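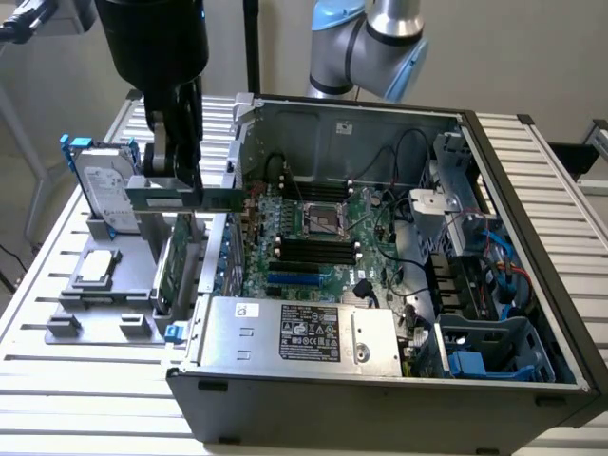 The arm on our build, holding the card at the left side of the case.

Card insertion fails when the case shifts, what should we change first?
Posted in Student Projects, Monday, November 4, 2024
Tags: assembly, gripper, fixture, alignment

Our club is doing a desktop assembly task for the Villanueva student challenge. The arm takes parts from a fixture next to the case and puts them into an old tower PC lying on its side. The parts are a hard drive, a processor and an expansion card. We are only working on the card right now.

Out of the last 125 tries, the card went all the way in fewer times than we need. The pick from the fixture is fine. What goes wrong is at the slot. The card comes down a little to one side, the edge touches the plastic, and the arm keeps pushing until the force limit stops it. After that the case has usually moved on the table, so the next try is worse than the one before.

What we have tried so far:

Slower approach speed. It helped a little.
Teaching the slot position again each morning. It works until somebody bumps the case.
Thicker pads on the gripper fingers. No change that we could see, and we went back to the old ones.

The rules say we can't change the PC or the parts. We can change the fixture, the table and the program. We have until January and a parts budget of 400 dollars, which also has to cover a spare card. Should we buy a camera for the wrist, or is there something cheaper to do first?

The table has slots all the way across, if that matters. The view below has the case, the fixture and the open part of the table on the left.
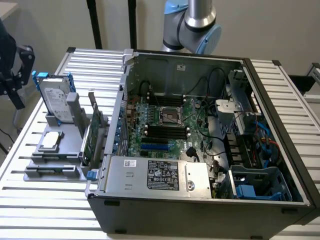 2 replies, sorted by votes

Efraín Cuervo
Fix the case to the table before you spend money on a camera. You said the failures get worse one after another, and that sounds like a case that is free to slide. A camera would find the slot, but the case could still move while the card is being pushed in.

You have a slotted table, so use it. We did this at the Ivanmont workshop last year with the same kind of task:

Put two stops against the front wall of the case and one against a side wall. Bolt them to the table rails.
Push the case by hand into the corner the stops make.
Add a clamp on each open side. Use rubber on the clamp face and don't tighten so hard that the sheet metal bends.
Bolt the parts fixture down too. If it moves, your pick will be off and you will blame the slot.

Then teach the slot position once and run 20 tries without touching anything. Write down which way each miss goes. If they all go the same way, your taught point is wrong and you can correct it. If they are spread out, look at how the card sits in the fingers.

For the insertion itself, don't go straight down. Come in with the card tilted a few degrees so one end of the edge connector enters first, then rotate it level and press. When the force goes up too early, back off 3 mm, shift sideways a small step and try again. Our search moved outward in a square pattern and that was good enough. Also check that the bracket tab is going into the gap behind the board. Ours was hitting the lip of the case and we spent a week thinking it was the connector.

Keep the loose cables away from the slot. Tape is allowed under most rules, but ask your judge.

The stops and clamps came to 368 dollars for us, and that included a set of rail nuts from Palent that was far bigger than we needed. You can do it for a lot less with scrap angle.

Teófilo Mosquera
Agree with clamping it. We used a wrist camera at Durkodside and it was OK but the light in the room kept changing and we had to redo the settings all the time. Not sure which model it was. Also check your force limit, ours was set too low and the arm was stopping before the card was seated even when it was lined up right.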